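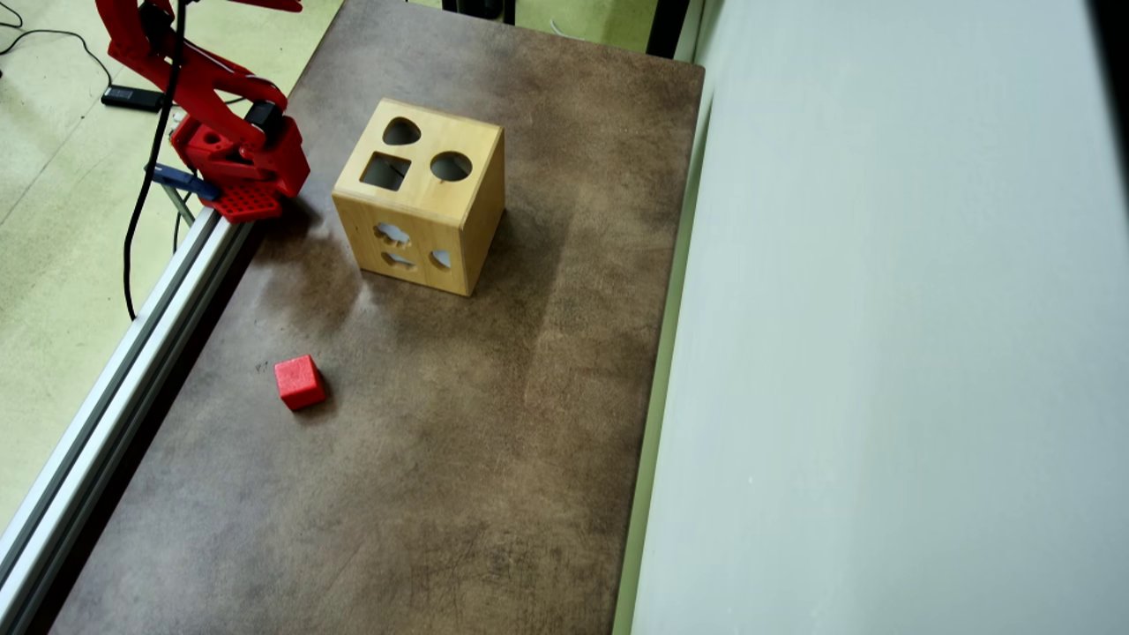 Family Celebrations and Traditions
Handout 4: Birthdays on a Small Budget
Last updated: November

Welcome back, everyone, and thank you for all the stories you brought in about your own childhood birthdays. I could have listened all evening! I've typed up the main points from our talk, with a few extras we ran out of time for.

We began with the Dallham worksheet, where a family of four has $260 for the whole party. Most of you spent more than half of it on the room before anyone had thought about cake, and I did the same the first time I tried it. Go back and start with the guest list this time. A five-year-old is usually happy with a handful of friends, and a short list makes every other line on the sheet easier to fill in.

Length matters too. For children under seven, 2 hours is plenty – one active game, one quiet one, food, then the cake while everybody is still cheerful. Put the ending time on the invitation.

Annag Nisbet asked what to do about gifts when families have very different incomes. We talked about book swaps, and about a line such as "Your company is the present," which some parents love and others politely ignore (my sister's friends certainly did). Calum Pringle's idea of opening gifts after the guests leave got a lot of nods.

For next time, please read the Riviere chapter on siblings, pages 88 to 101, and write a page on how you would include an older brother or sister who feels left out. Bring your budget sheet as well, even if it's messy. Mine always is.

Filed under: Course Handouts, Parenting & Family Life

Contact the Ornar Family Learning Center | © Ornar | Back to top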